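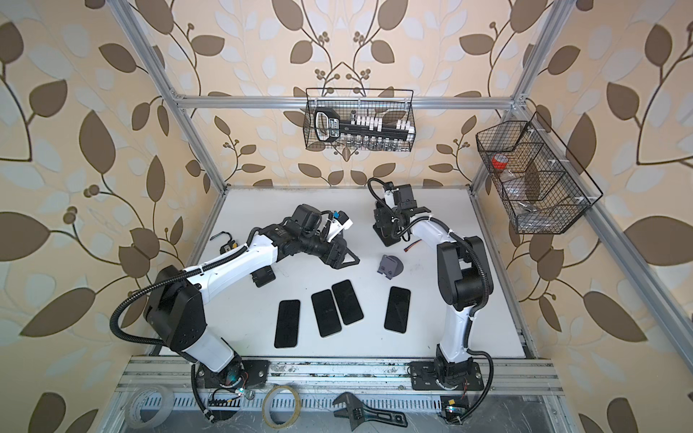
Search this journal Advanced search Go

October – Stilura Working Papers in Surface Materials

3.2 Pattern repeat and the visibility of seams

Paper wallcoverings with a large botanical motif are harder to hang than plain or finely figured papers, and the fault most often reported is mismatch at the vertical seam. We surveyed 127 rooms in Fodovville and Lostaditz in which a patterned paper had been hung on at least three walls. Each seam was rated at a viewing distance of 200 cm under the room's own lighting. Two raters worked independently, and seams on which they disagreed were rated again at a later visit.

Seams in leaf and vine patterns were noticed less often than seams in stripes or lattices. Curved stems cross the seam at many angles, so a small vertical shift is read as part of the drawing. The effect was weaker where the ground color was pale – a gap between strips then shows as a thin dark line whatever the motif. Motif classes are defined in Table 1, and a pattern of the leaf and berry class is shown in Figure 2.
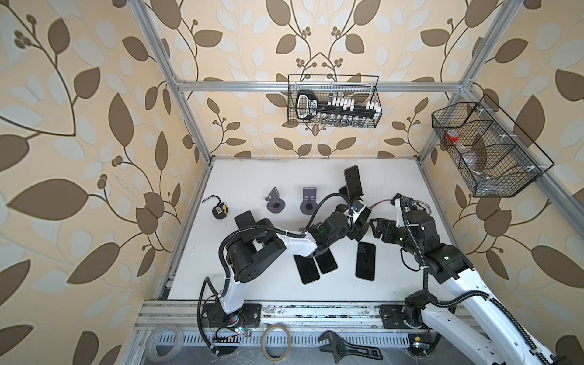 Figure 2. Leaf and berry pattern on a cream ground, covering the back and both side walls.

Corners need separate treatment. Walls are seldom plumb, and the Šindelář method of splitting the strip at the corner and overlapping the second piece loses a few millimeters of the motif. In 11 rooms the loss was large enough that both raters marked the corner as a mismatch. All of these rooms had a motif wider than half the strip. We did not correct for the age of the paste, which may account for part of the spread in the Lostaditz data.

Comments (3)

hangs_paper: Was the 200 cm measured from the seam or from the middle of the wall? Changes the angle quite a bit in a narrow hall.

R2: Table 1 doesn't load for me.

edgewise: Overlap at the corner is fine with thin paper. On vinyl it shows every time, and I'd like to see those split out.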